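how many demos before its worth training?? bin picking, jars
posted in Learning + Data – 17 September 2020
14 shares – 5 comments

lewis_bench
Collecting teleop demos for a pick task, jars and cans out of a gray bin. Have 16 so far, all by me, all in one afternoon. Wrist view only. Policy trains fine, loss goes down, then on the real thing it drifts to one side and closes on air. Is 16 just too few or am I recording them wrong? Also not sure if I should keep the ones where I fumbled the grasp. Don't want to sit here doing 2000 of these if the recipe is bad.

Ottmar Rathjen
16 is too few, but fix the recipe first. Move the bin between episodes. Turn it a bit. Swap which side the glass goes on. If you always start from the same pose the policy learns the pose and not much else. Start high sometimes, start off to the side sometimes.

Two containers standing side by side is a good setup to have in there, teh fingers need a gap and you want the data to show how you get one.

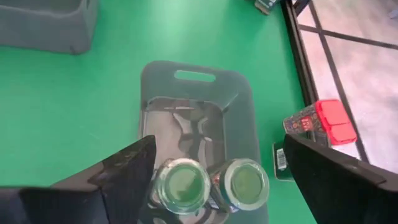 Should failed grasps stay in the set?
Keep the ones where you missed, backed off and then got it. Throw out the ones that just end in a miss, unless your training code uses a success label.

Other thing – check your timestamps. Sideways drift for me was the camera lagging the arm by 2 frames. Looked fine on playback, trained terrible. Fixed the offset, same data, drift mostly gone. Do that before you record anything else.

Then go in batches of 10. Train, look at where it fails, record the next batch there.

gavmont_k
just get more data. we did 2000 at Gavmont and it worked

Stodanano
Get a second person to drive. One operator = one habit, I always came in from the left and so did the policy. Also write down which episodes are whose, you will want to drop somebodys later. We use Ostari for tagging but a spreadsheet is ok.

Comments (3)

lewis_bench: timestamps were off. ugh. re-exporting now

Ottmar Rathjen: off by how much

lewis_bench: 2 frames lol, same as yours. still doing the batches tho, will post after the next 10

Helpful to 16 readers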